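Balanance abre laboratório de Wulbridge para demonstração de manipulação sobre transportador

A Balanance abriu em junho o laboratório de Wulbridge a empresas da região, com uma demonstração da célula Tundine, dedicada à recolha de peças leves sobre transportador com mão robótica antropomórfica. As visitas foram organizadas em grupos e cada sessão durou 40 minutos, incluindo o período de perguntas. A integração mecânica e a segurança da célula estiveram a cargo da Ketilsson.

A tarefa escolhida é simples de enunciar: retirar um copo de plástico de um tapete e depositá-lo num tabuleiro colocado do outro lado da calha. A dificuldade está nas propriedades do objeto. Um copo de parede fina deforma-se com pouca força, tomba quando o contacto é lateral e, sendo translúcido, devolve pouca informação fiável aos sensores de profundidade. Segundo a equipa do laboratório, foi por reunir estas três condições que o copo substituiu os blocos rígidos usados na primeira fase do projeto.

A célula é composta por um braço articulado com a mão montada no punho, um transportador de tapete verde com calhas de alumínio e um tabuleiro de plástico cor-de-rosa assente na mesa, do lado oposto ao operador. Na posição de espera, a mão fica aberta junto à extremidade esquerda do transportador. Foi nessa posição que cada grupo recebeu a explicação inicial, com os acionamentos parados.
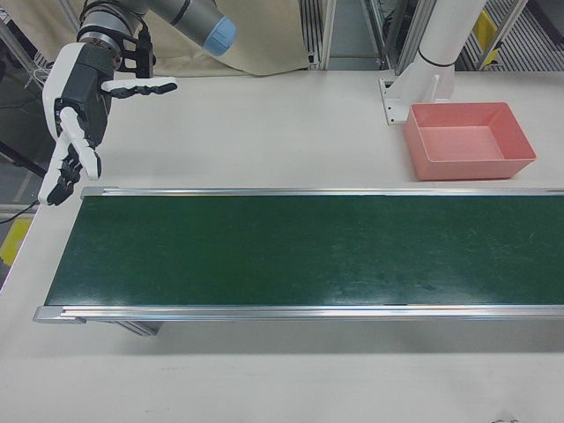
Uma pinça de dois dedos ou uma ventosa fariam o mesmo trabalho por uma fração do preço, observou um dos visitantes, que perguntou em que ponto se justificava a complexidade de uma mão completa. A resposta da equipa foi que, para uma única referência e com apresentação constante, não se justifica. A comparação muda quando a mesma estação tem de alternar entre copos, tampas, frascos e embalagens flexíveis sem troca de ferramenta. O laboratório reconheceu que ainda não dispõe de um estudo de custos fechado e que o número de referências a partir do qual a mão compensa vai depender do tempo de paragem associado a cada troca.

A sequência apresentada divide-se em quatro etapas: localização do copo, aproximação, preensão e deposição. A localização é feita por visão e devolve a posição e a orientação do eixo do copo no referencial do transportador. A aproximação é calculada a partir desse resultado e evita a passagem dos dedos abaixo do plano superior das calhas, exceto na zona imediatamente em redor do objeto. A preensão combina um valor de abertura pré-definido com um limite de corrente nos atuadores dos dedos. A deposição termina com a abertura da mão sobre o tabuleiro.

A última etapa foi a que suscitou mais perguntas técnicas. No estado atual, o programa não controla a orientação final do copo. O critério de aceitação exige apenas que o objeto fique dentro do tabuleiro e que a mão se afaste sem o arrastar. Um copo deitado conta, portanto, como ciclo válido. Para uma linha de embalamento este critério seria insuficiente, e a equipa indicou que a deposição em pé será tratada na fase seguinte, com uma trajetória de saída vertical e uma verificação por imagem depois da abertura dos dedos.
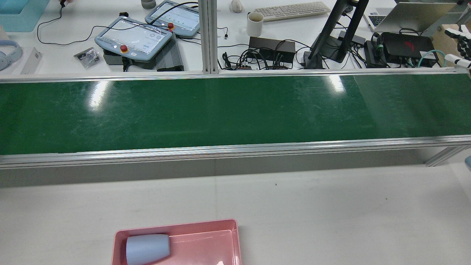
Posto de comando e modos de operação

O comando é feito a partir da bancada situada por trás do transportador, onde estão as consolas de programação, cada uma com o seu botão de paragem de emergência. A Ketilsson explicou que as paragens estão ligadas ao mesmo circuito e que qualquer delas interrompe o braço e o tapete em simultâneo. O rearme exige confirmação local e obriga a recomeçar o ciclo na posição de espera, sem retoma automática a meio de uma trajetória.

Durante a visita foram usados dois modos. No primeiro, o operador avança etapa a etapa e o braço aguarda validação antes de cada movimento. É o modo utilizado para afinar pontos de passagem e para mostrar aos visitantes a geometria da preensão. No segundo, o ciclo corre sem intervenção até à deposição, com velocidade reduzida. A velocidade nominal não foi demonstrada, por decisão dos responsáveis de segurança, uma vez que o público se encontrava mais perto da mesa do que a análise de risco prevê para o funcionamento normal.

Uma parte da sessão foi dedicada à iluminação. O tapete tem acabamento brilhante e reflete as luminárias do teto em manchas brancas que se mantêm fixas na imagem. Quando o copo atravessa uma dessas zonas, o contorno do bordo perde contraste e a estimativa do eixo torna-se menos estável. A equipa testou um filtro de polarização e uma máscara aplicada às áreas de reflexo. Optou pela máscara, que não reduz a luz disponível, embora crie zonas em que a deteção fica suspensa até o objeto voltar a uma área útil. Um visitante ligado à manutenção industrial sugeriu a substituição por um tapete mate. A hipótese foi considerada, mas o laboratório pretende manter um acabamento semelhante ao que existe nas instalações dos parceiros, mesmo com as marcas de uso.

O desgaste da superfície coloca um problema de outra natureza. Os riscos e as faixas mais claras podem ser interpretados como arestas pelo algoritmo de segmentação. A versão em uso compara a imagem com uma referência do tapete vazio, adquirida no arranque, e elimina as diferenças abaixo de um limiar. A referência tem de ser repetida sempre que se altera a tensão do tapete ou a posição da mesa.

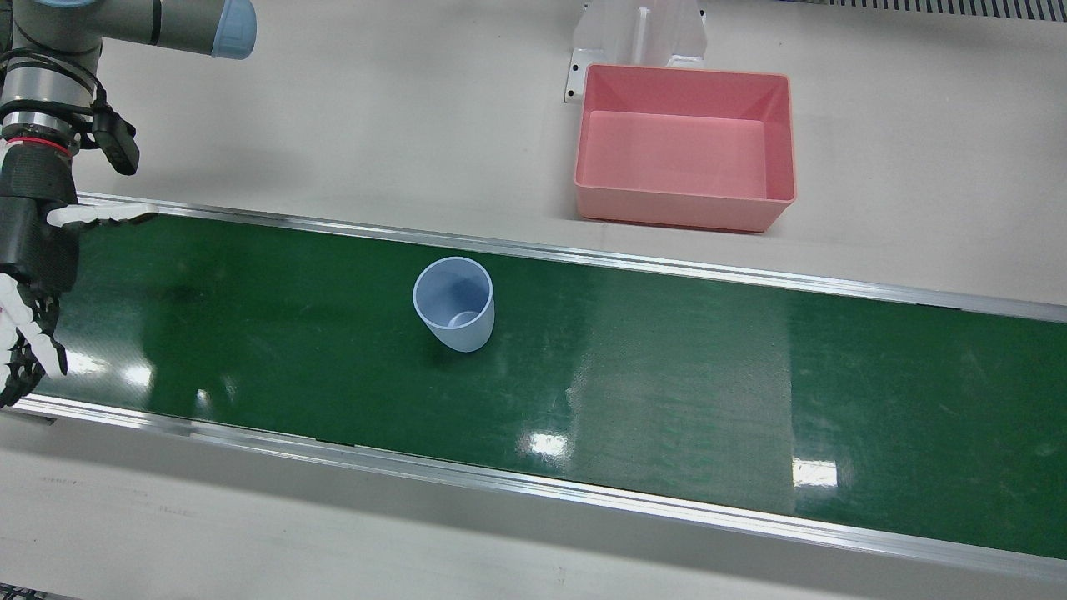
A aproximação começa apenas depois de a posição do copo ser confirmada em leituras consecutivas. Se a dispersão entre leituras exceder a tolerância, o braço mantém-se na posição de espera e o sistema pede nova aquisição. Esta regra aumenta o tempo de ciclo, mas eliminou a maior parte dos contactos com o bordo que ocorriam nos primeiros ensaios, de acordo com os dados apresentados. A equipa prefere uma recusa a uma preensão incerta, pelo menos enquanto não estiver concluída a calibração dos dedos.

Nos ensaios que antecederam a abertura ao público foram executados 700 ciclos, dos quais 605 cumpriram o critério de aceitação. Os restantes dividem-se entre falhas de deteção, perda do copo durante o transporte e deposições fora do tabuleiro. A Balanance não forneceu a distribuição por categoria, indicando que a classificação estava a ser revista por existirem ciclos com mais de uma anomalia. Também não foram divulgados tempos médios.

A força de preensão é o parâmetro com maior margem de melhoria. O polegar faz oposição aos restantes dedos e o ponto de contacto varia com a orientação em que o copo é recolhido. Com o limite de corrente demasiado baixo, o copo roda entre os dedos durante a elevação. Com o limite demasiado alto, a parede cede e a abertura perde a forma circular, o que altera o comportamento no momento da largada. O valor em uso foi obtido por tentativa e é igual para todos os ciclos. Está prevista uma regulação adaptativa, baseada na variação da corrente nos primeiros instantes de contacto.

Foi ainda discutida a passagem dos cabos no punho. Na configuração atual, estes formam laços exteriores que acompanham o movimento do braço, solução aceitável em laboratório e pouco adequada a uma linha com peças soltas ou jatos de limpeza. A Ketilsson está a estudar um percurso mais junto à estrutura, condicionado pelo raio mínimo de curvatura e pela necessidade de desmontar a mão sem desligar os restantes equipamentos.

A transferência para o tabuleiro foi repetida no final de cada sessão, em modo etapa a etapa, com uma pausa antes da abertura dos dedos para observação da preensão.

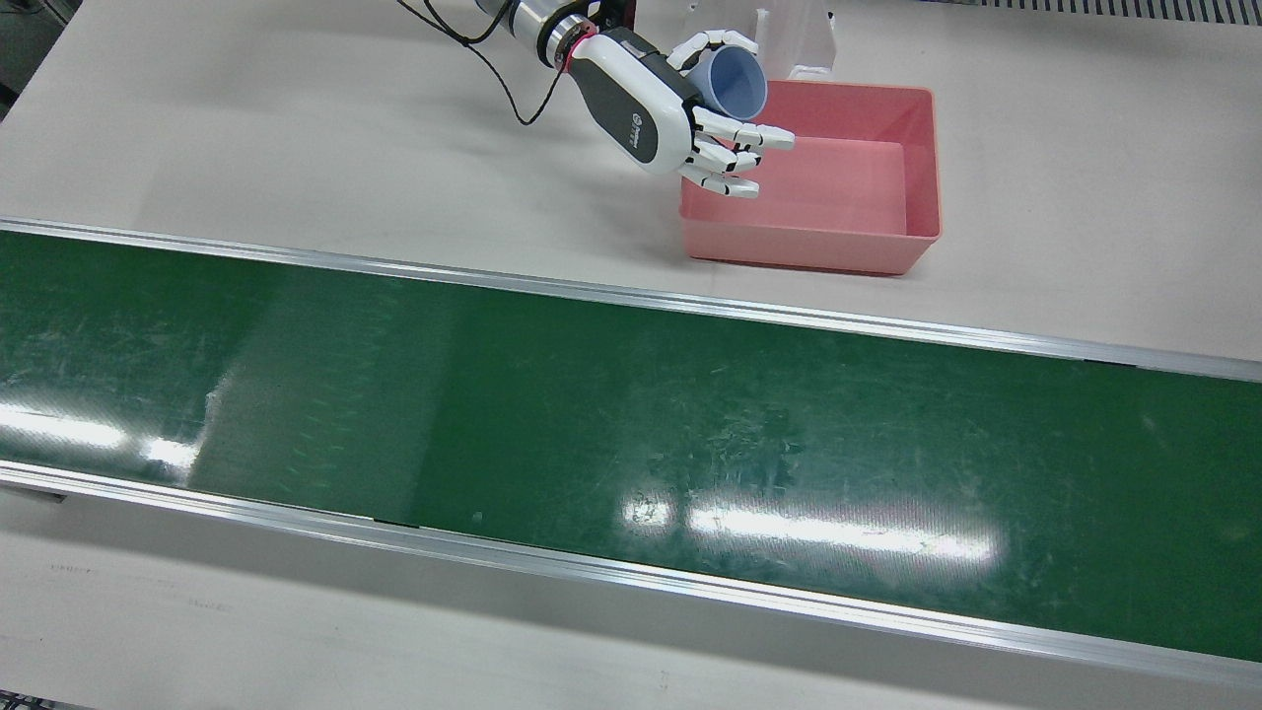

Marta Quintela Reis

O tabuleiro está posicionado junto à calha superior para encurtar o percurso. A proximidade obriga, contudo, a uma altura de segurança na travessia, porque os dedos estendidos ocupam um volume maior do que o do objeto transportado. A equipa pretende incluir esse volume no modelo de colisão, que nesta versão representa a mão por uma envolvente simplificada.

O laboratório de Wulbridge prevê repetir a demonstração em outubro, com novas referências de peça e com o transportador em funcionamento contínuo. As sessões decorrerão a partir das 14h30 e admitem até 40 participantes, mediante inscrição prévia junto da Balanance. As empresas que pretendam ensaiar peças próprias devem enviar amostras com antecedência, acompanhadas da massa, das dimensões exteriores e da indicação das superfícies em que não é permitido o contacto. Peças com arestas cortantes ou com líquido no interior não serão aceites nesta fase do projeto Tundine.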